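Kitchen Drawers, Lids and Letting Go – speaker notes
Jimville library talk, May, start 10:30

Welcome everybody, thank Lihua Ren for opening up the room and making the coffee. Wait for the people in the back to find chairs, they always need a minute longer than I think.

Start with my mother-in-law's lid drawer. Tell it slowly, it gets a laugh when I reach the part about the gravy. When we finally emptied that drawer we had 80 lids on the floor and hardly a box to go with them – and she could tell me where every single one came from, bless her.

Ask the room: who has a drawer like that? Let a few people answer. If Tanner Charbonneau is here, get him to tell the one about the camping cooler, but keep an eye on the clock because he does go on (and so do I).

Then the method. Clear a table or a stretch of counter first. Bring out every lid and every container you own, including the ones in the fridge and the one at work. Lay the lids down flat, one at a time, with space between them, so you can see shape and size. Ovals go with ovals, rounds with rounds. Try each lid on a box, press all the way along the edge, and if it won't sit down you put it to one side.
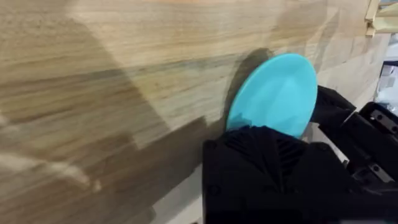 Give yourself until lunch to find a partner for the leftovers, and after that they go. Muchen Cao asked me last time about keeping odd lids as saucers under plant pots, and I said fine, keep 2, and I meant it kindly!

Pass around the sign-up sheet for the pantry session. Mention that Yutong Xue is bringing her spice jars to that one. Questions, then cookies.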